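Draldale tightens timber rules for small accessory buildings

November 28, 2021

The Draldale building office has published revised requirements for timber used in garden rooms, sheds and other accessory structures under 215 square feet. The new text replaces a two-page guidance note and takes effect in February. Applications filed before then will be reviewed under the old note.

The main change concerns moisture content. Framing lumber must measure 19 percent or less at the time of enclosure, with readings taken at no fewer than five points per wall. Readings are to be entered on a form signed by the builder and kept with the permit. Until now the office accepted a supplier's delivery slip.

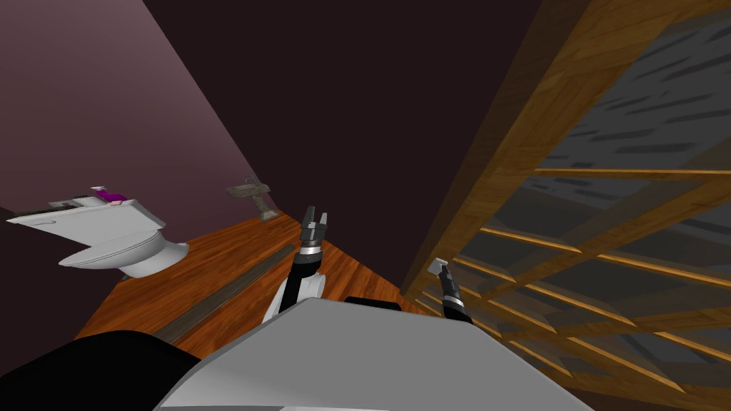 Ventilation is treated in a separate section. Enclosed rooms need openings on two opposite sides, placed so that air can cross the full width of the floor. Screens and partitions may stand in the path of that air if they are open in construction, and a large wooden lattice meets the rule where a solid panel of the same size does not. Dark ceiling finishes remain permitted, but the office asks that roof insulation be documented before any finish is applied.

"Most of the failures we see start with lumber that was closed in too early," said Hajnalka Kozma, who reviews residential permits for the town. The office inspected 353 accessory structures over the past two years and asked for repairs on 57 of them, mainly for decay at the sill plate.

Bence Nyitrai of Levchenko, a framing contractor, said the readings would add about an hour to a typical job. He questioned the requirement to repeat them after a rain delay — the text does not say how long a delay has to be.

Kozma said a clarification on that point is being drafted. Existing structures are exempt unless the roof or more than one wall is replaced. Copies of the rules and the moisture form are available at the permit counter.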